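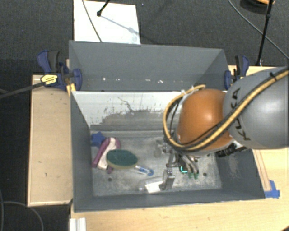
## Holding the bin still

A bin that moves is the most common trouble in a picking build, and it is cheap to cure. We use two bar clamps on the sides of the gray bin. Tighten them by hand only, a little on one and then a little on the other, or the side bends and the wall leans in.

Put blue tape on the table just outside a corner of the bin. When you take the bin away for cleaning, the tape shows you where it must come back. Change it when the edge begins to curl. A wooden strip along one side is also good, and you can push the bin against it without looking.

## The cable on the arm

Leave a generous loop around the joint. My first loop was too short, and it pulled on the connector each time the last joint turned. Mieczysław Sikora, who has the bench next to mine, taught me to move the arm by the pendant to its farthest positions at low speed, with one hand near the stop button, and to watch only the cable.

- Tie the cable to itself before you tie it to the arm.
- Do not pull the ties fully tight. The cable must slide a little.
- Cut the tails of the ties short. I have a scratch on my wrist from April that explains this better than I can.

## What to put in the bin

Choose things with different shapes: a star, something oval, something with a long handle, something in clear packaging. Clear packaging is the hardest for our camera. If you are only starting, leave it out for the first week and add it when the other objects go well.

Do not put the objects in nice order. Shake them from a bucket. I set them by hand for the first 200 picks, and the results were much too good. With the bucket, we got 73 good picks from the next hundred, and this number I believe.

Objects against the wall are difficult for any gripper with wide fingers. I let the program try 4 times and then go to another object.

## Cleaning and wear

Wipe the bin floor with a damp cloth and a drop of dish soap, then dry it. Light scratches do no harm. If a wall has a painted or white part, look at it every week, as small flakes can stick to the finger tips and make them slippery.

The tips themselves I wash with warm water only. Alcohol made my first pair hard.

## Under the table

Long cables on carpet should go along the wall side. If one must cross where people walk, cover it with a flat cable cover. Stand legs go behind the table, never in front.

Questions and corrections can go in the notebook by the door, under "Skendier bench". Please write your name next to them.

Siham Ouazzani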